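Wodanach's break room gets a pair of arms

June 11, 2022

The 4,000 cups that leave the Wodanach canteen each week have always been set out by hand, mostly by Zahira Siregar, who has views on which way a handle should face. Since spring the job of pairing mugs with saucers has been passing to two tabletop arms from Ekness. They are slower than she is and have never once asked for a Friday off.

Siregar's shift now starts 20 minutes later. She spends the time saved on the coffee counter, where people talk to her, a change she calls "mixed." Two colleagues have moved to the bakery line, and no hours were cut, according to site manager Alfie Mottram. He would like the arms on the late shift by October. Siregar would like them to learn about teaspoons first.

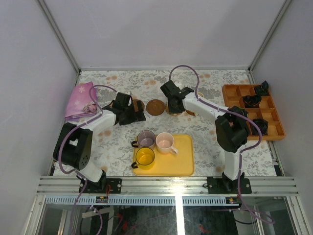 Catering and Site Services, Wodanach

Three mugs on the yellow tray, brown saucers along the back. The flowered tablecloth stays, says Mottram, who was outvoted on it.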